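Toalha de mesa Grison, coleção Baumgart
Referência 3583

A toalha Grison destina-se a mesas de refeição de uso diário, em residências, refeitórios e unidades de alojamento. O padrão xadrez é tecido em fio tingido – não estampado – e a bainha é rematada a toda a volta. Os cantos podem ser fornecidos retos ou arredondados, mediante indicação na encomenda.

Comprimento: 222 cm
Lavagem: máquina, 40 °C
Secagem: ao ar, à sombra
Garantia: 2 anos contra defeitos de fabrico
Código de embalagem: 1376

A distribuição é assegurada pela Lendlow. Os pedidos de amostras de tecido devem ser apresentados por escrito, com indicação da cor pretendida.

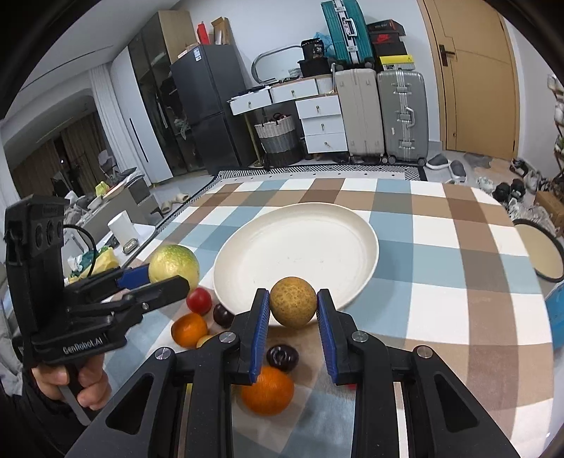
Uma cliente da loja Vidix comunicou que a toalha encolheu ligeiramente na primeira lavagem e recomenda encomendar o tamanho acima. A tolerância dimensional consta da etiqueta cosida na bainha.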